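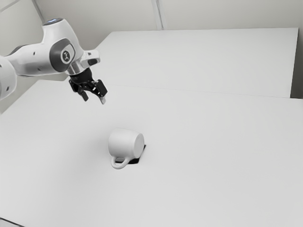
# In defense of the one cup

Lech Wilczyńska, December 5, 2018

When I started at Cerkico, my first job in this country, I was given a key card, a chair and a cup. The cup was plain and a little too heavy. My manager put it in my hand and told me it was mine, and that if I broke it I should tell her. I thought this was a strange thing to say to a grown man. I used that cup for four years and I did not break it.

At my present company we have no cups of our own. We have a cupboard with shared ones, which are often all in the dishwasher, and next to the cupboard we have a tower of paper cups. In August the office manager put up a note with the cost of these paper cups, and people talked about the note for one afternoon. Then all continued as before, me also. I do not want to write as a person who is better than his colleagues. I want to say why I think the shared cupboard is a mistake, and why the paper tower is only the result of it.

## What belongs to all

In the town where I grew up, the apartment building had a laundry room in the basement, and everyone had the right to use it. My mother did not like to go there. The floor was always dirty, and each family believed that the dirt came from another family. Across the yard was a row of small garden plots, one for each apartment that wanted one, and those were so well kept that people from other streets came on walks to look at them. It was the same people with the same brooms.

I think about this when I open the dishwasher at work at nine in the morning and find it full and clean, with eleven people before me having seen it and closed it again. I have closed it too. To empty it takes perhaps the time of one song on the radio. But it is not my dishwasher and they are not my cups, and a paper cup asks me for nothing.

My wife says that this is a problem of character and I should simply empty the machine. She is right, and I now do it more often. Still, I do not believe an office can be built on the hope that everybody will have a good character before the first coffee. A good arrangement should work also with tired people.

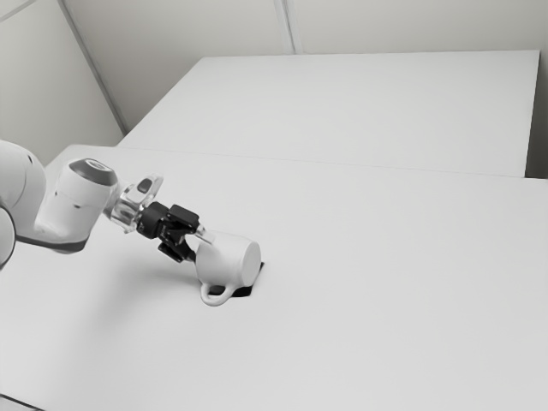 With one cup per person, the tired person washes one cup. He does it under the tap, in a few moments, usually while he is waiting for the kettle. If he does not wash it, tomorrow he drinks from a dirty cup, and that is a matter between him and the cup. There is no note on the wall needed for this.

## The arguments against me

I have presented this idea at lunch several times, so I know well what people answer.

The first answer is hygiene. A dishwasher is hot and a sponge is not clean, this is true, and I would not like to defend the sponge in our kitchen. But the machine does not have to disappear. A person can put his own cup there in the evening and take it out in the morning. What changes is only that somebody is looking for it.

The second answer is guests. A company needs cups for visitors, and I agree. Keep 16 nice ones on a separate shelf, with saucers if you like saucers. When I visited the Vasmont office in spring they had it like this, and the coffee was bad but it came in a real cup, and I remember that I felt welcome. In a paper cup I always feel a bit that I am expected to leave soon.

The third answer is the most serious one, and it came from a younger colleague who does not have a desk. Many of us do not have one anymore. We come in, we take a free place, and in the evening we must leave the table as it was. Where should she keep a cup, she asked me, in her bag? I had no good answer at that lunch. Later I thought that a shelf with names would be enough, but I understood that her question was not really about a shelf. She has been with us for two years and there is no object in the building which is hers. She was not complaining about it. She only found my cup idea a little old-fashioned, like a hat.

This is the point where I become less calm than I would wish. It is cheap to give people a cup. It is much cheaper than the fruit baskets and the wall with the company values, for which, I happen to know, a designer was paid. Yet I have seen more care put into the font on that wall than into the question of what a new person will drink from on the first day. My first manager had no values on the wall. She had a box of cups under her desk, and she gave them out by hand.

## About size

I admit that my idea works best when the group is not too large. At Cerkico we were 38 people and I could tell you which cup was whose, even those of colleagues I did not like. Now we are 227 in the building, on three floors, and no shelf would hold everything. So do it by floor, or by team. A team which cannot agree on a shelf will probably have difficulty to agree on other things as well.

I left Cerkico in a normal way, with a cake and a card. On the last day I washed my cup and did not know what I should do with it. I went to ask my manager, and she looked at me as if I had asked whether I may take my coat. It stands now in our kitchen at home. The handle has become slightly rough on the inside and my daughter keeps telling me to throw it out, and at work I have started, since Monday of no special week, to bring another one in my bag.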